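Zedus Residential Owners' Forum
Board: Interior Standards and Alterations
Thread: Proposed revision to the approved wall color schedule

trudach_block_rep
Posted January 19, 2026

Members are asked to comment on the draft revision to the wall color schedule before it is submitted to the management office. The current schedule permits 41 colors in shared kitchens and lounges. The draft would remove all dark browns and dark grays on the grounds that they are difficult to touch up and make rooms feel smaller. Private units are not affected. Comments should refer to the draft by section number where possible.

unit152
Section 3 is not justified as written. The Trudach lounge was painted dark brown in November and the residents who use it were consulted beforehand. I would ask that rooms already painted under the present schedule be exempt until their next scheduled repainting.

kaimal_east
I support the draft. The Kaimal kitchen has one dark wall and it shows every scuff. Our repainting invoice came to 2,914 dollars, and the contractor's note stated that a third coat was required to cover the old color. That cost is shared by every household in the block, including those who never use the room.

nukport_terrace
The cost in the previous post concerns painting over a dark color, which is exactly what the draft would require other blocks to do. I do not see how it supports Section 3.

A dark wall can be acceptable where the one beside it is light. The view below has that combination.

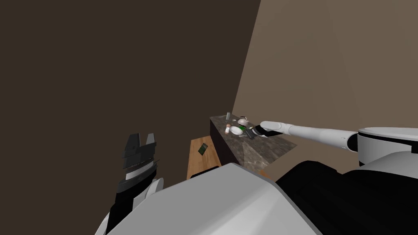 Corner counter: dark brown wall with beige adjoining.

The counter top there is also dark, with a marble pattern. I would have preferred a plain one, but that falls under Section 5 and can be discussed separately.

kaimal_east
A rendering does not get scuffed. I accept the point about the lighter wall, but the draft deals with upkeep as well as appearance, and a computer view has no bearing on upkeep. My position on Section 3 is unchanged.

unit152
Upkeep depends on the finish more than the color. The Trudach lounge has a washable satin finish and has needed no touch-up to date. If the concern is scuffing, the schedule should specify the finish - it is silent on this at present, and flat paint is allowed everywhere.

trudach_block_rep
The remark on finish is noted. I would propose the following wording for Section 3: "Dark browns and dark grays may be applied to one wall per shared room, in a washable finish. Existing painted rooms may remain as they are until their next scheduled repainting."

nukport_terrace
I can agree to that wording. Please clarify whether a chimney breast counts as a separate wall.

kaimal_east
I cannot agree to the second sentence. It would leave some rooms outside the rule for years. A limit of 40 months would be reasonable.

unit152
A fixed limit would oblige the Trudach lounge to repaint early at the expense of the block. I object to it.

trudach_block_rep
Both versions of the second sentence will be forwarded to the management office, with the objections attached. On the chimney breast, the office has previously treated it as part of the wall on which it stands. Comments on Section 5 should be posted in a new thread.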